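Workshop > Notebooks > Arm build > July

Friday, late afternoon. Adaeze and I finally had the bench to ourselves, so I went back to the sagging wrist that Lawal has been so patient about. I took the speed down to 35, retightened the elbow (a good quarter turn in it, shame on me) and ran the reach over the tray again and again while she kept the kettle going. It is a much happier arm now — hardly any wobble when it stops above the ketchup bottle.

The cables still want a longer loop at the wrist. Zübeyde has offered me some of her soft sleeving, bless her, and I shall take it. 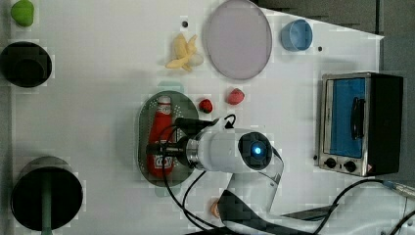 I'd like the fingers to close a touch more slowly as well, and the value to try first is 28. Uchenna, if you're in before me, please leave the tray where it is, as all my saved positions are measured from it.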